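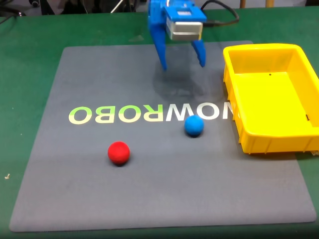 News Opinion Food Letters Classifieds
Conbridge Weekly > Opinion > Columns

21 March 2018
By Sunita Mishra

I want the paper menu back. My favorite lunch place, Jaiswal on Trorkley Street, took theirs away in December, and I've been grumpy on and off ever since. There's a screen on the wall now, and it changes every ten seconds. You get halfway down the lentil dishes, you're just starting to wonder about the spinach one, and whoosh – desserts. Then an ad for catering. Then you wait for the lentils to come round again while the people behind you breathe on your neck.

I know what the owners will say, and I do have sympathy. Printing costs money. They told me the last batch came to almost 400 dollars, and half the copies had curry on them inside a month. Prices go up and you can't keep crossing things out with a pen (though I never minded the pen, I thought it was friendly!). Fine. But a menu is also something to hold while you talk. You point at things. You read the silly descriptions out loud to each other and change your mind twice.

My friend Daryna Hutsuliak thinks I'm being a baby. She says she orders the same thing everywhere anyway, so they could write the menu in chalk on the ceiling for all she cares. But she's also the one who keeps a folded menu from Fekuline, the old dumpling place by the bus station, in her kitchen drawer. It closed years ago. Four kinds of soup, none of them over 4 dollars. You can't keep a screen in a drawer, Daryna.

And my mother, who is 80 and reads perfectly well with her glasses on, just gives up and asks for "whatever she's having." She used to take ages choosing. She loved it, it was half the outing for her, and now she sits down first and lets me do it.

So I'd settle for a few copies behind the counter, for people who ask. Run them off on a home printer, I really don't care what they look like – they can spell chutney three different ways. I'll even bring mine back clean.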